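3.2 Demonstration Collection

All demonstrations were recorded on the bimanual Prava cell described in Section 3.1. Each arm carries a parallel gripper with two fingers, and the operator controls both arms at the same time. We recorded 3317 demonstrations, of which 78 were set aside for validation before any training was run. The last recording session took place on Jul 31, 2021.

The task family used in this section is Clandwood, a set of 9 tabletop routines built from kitchen objects. Mugs are moved to and from a wooden mug tree, and cups and glasses are picked up and put down at other positions on the table. Objects that a given routine does not call for stay within reach as distractors. Earlier work with the Morris baseline cleared the table between routines, and policies trained on that data often failed when an unrelated object stood near the target.

Two operators, Idris Hopkin and Wenceslao Cuautle, collected the data in alternating blocks. An operator was given a written instruction ("hang the pink mug on the tree") and was free to choose the approach direction and the grasp. We did not ask for a fixed grasp on mugs – rim, body and handle grasps all occur in the set. Episodes in which an object left the table were stopped and discarded. Episodes with a missed first grasp were kept if the operator recovered without a reset.

Views were recorded both from the side of the workspace and from above the arms. The side view separates objects well in height and shows how a mug sits on its peg, but the near wooden box can hide the front left part of the table. The other view covers much of that area at the cost of depth along the viewing direction. Sample images are given in Figure 4.
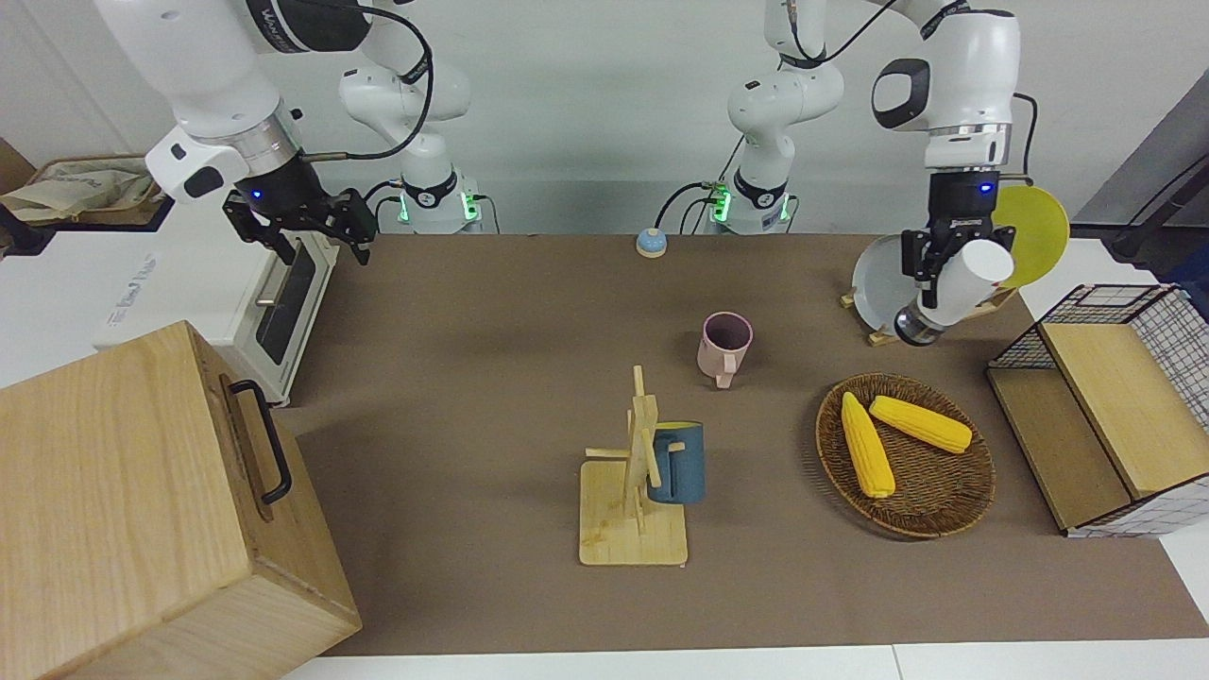
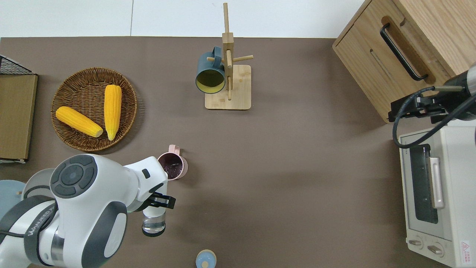
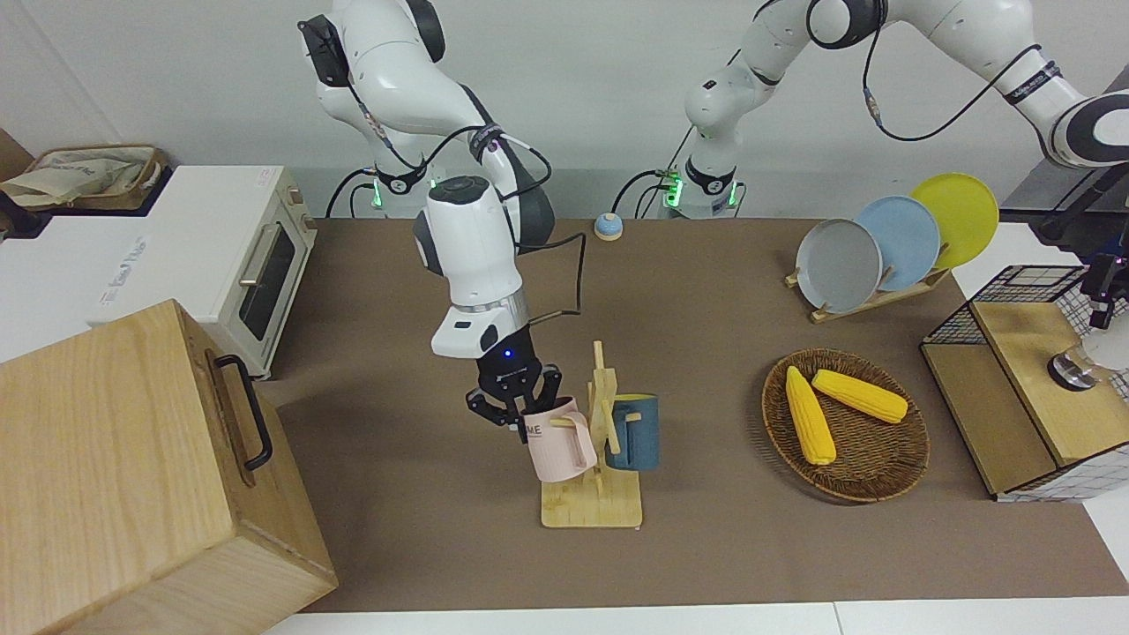

Figure 4. Sample images from Clandwood collection. First: a white cup held tilted in the left gripper, with the right gripper open. Second: a glass with a small amount of water held in one gripper. Third: the right gripper closed on a pink mug at the mug tree. The mug tree and the tray with two ears of corn are present in all three.

Images and joint states were written to a shared log by Skomlow, our recording tool, and aligned by timestamp after each session. Each episode was then labeled with a start, an end and the contact events between them. Labels were made by the operator who had not recorded the episode. Where the two operators disagreed on a contact event – mostly at the moment a handle first touches a peg – the earlier time was used.

Object positions were changed by hand between episodes. No markers were placed on the table, and the resulting spread of start positions is therefore uneven. We return to the effect of this spread in Section 5.2.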